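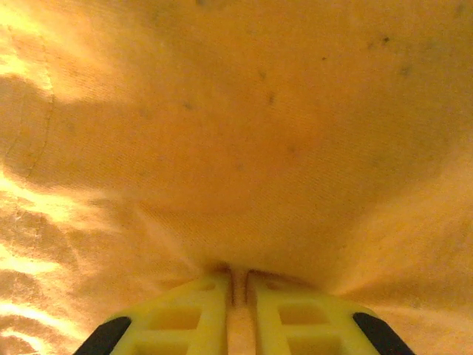 # Chapter 4: Why Twill Leans

I learned to weave badly, on a borrowed loom in a cold shed at Dreltside, and the first thing I ever made on purpose was a scarf with slanted lines running across it. I was hugely proud of it. Then my teacher, Magdy Mahrous, turned it over and showed me the lines going the other way on the back. I'd had no idea!

In the last chapter we stuck to plain weave, where each crossways thread (the weft) goes over one lengthways thread (the warp), then under the next, all the way across. Twill starts with a small change. You go over two and under two, and on the next row you shift the whole pattern along by one thread. Keep shifting the same way and the steps join up into a diagonal. Your jeans have it, and so do most work trousers – have a look at your knee before you read on.

Those skipped-over stretches are called floats, and they'll take up a good part of this chapter. Fewer crossings mean you can pack the threads in closer, so you can end up with a heavy cloth that still bends and drapes nicely. The mill at Wikutley was weaving twill for farm coats in 1844, and its pattern book (we'll borrow a page from it in Section 4.2) has 35 versions, some of them very odd colours indeed.

Before we get to the drafts, grab a scrap of twill and a pin. Pull a few threads loose from one edge and follow a single weft thread with your finger. Write down what it goes over and under, and keep the note handy for the first exercise.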